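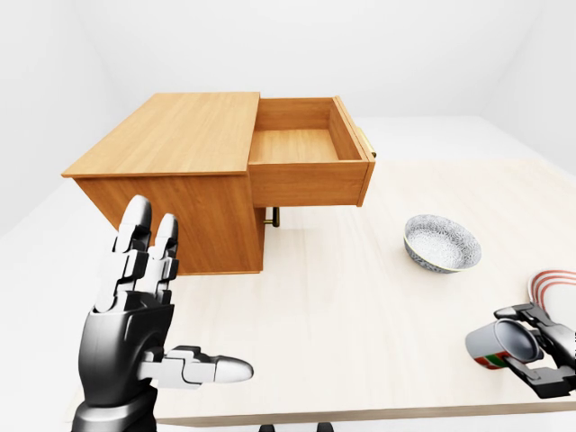 I finally finished Plustirer last night, and I've been wandering around the apartment all day like someone who came home from a long trip and can't remember where the forks go. It took me 60 hours, which my friend Khương says is slow (he did it in 4 evenings, but he skips every bit of dialogue, so I don't count that). The thing I loved most was how much of it is just poking around in people's houses. You pull out a drawer in some little wooden cabinet and there's nothing in it, not even a button, and I still felt I had to check the next one. And the next one! I must have gone through every nightstand in Ostau before I bothered to talk to the mayor.

I used to be like this as a kid too. My cousin had the first Rimo game and I'd sit on her floor opening barrels while she yelled at me to go fight something. I never did learn to fight. I still play everything on easy and I'm fine with that - if a boss kills me twice I go make tea and start looking at the settings menu.

Anyway, the ending. I won't spoil it, but there's a boat, and I cried, and then the credits ran so long that I fell asleep on the couch and woke up to the title music at 2 in the morning. My final score was 2653, whatever that means. Khương got more. He always gets more.

Next up is supposed to be Mạch, which everybody keeps telling me is short and sad. I have it downloaded already. But there's also a fishing contest in Plustirer that I never finished, and the prize is 500 coins and a hat, and I really want that hat. So I'll probably be back on the dock tonight, losing to the same old man with the green bucket.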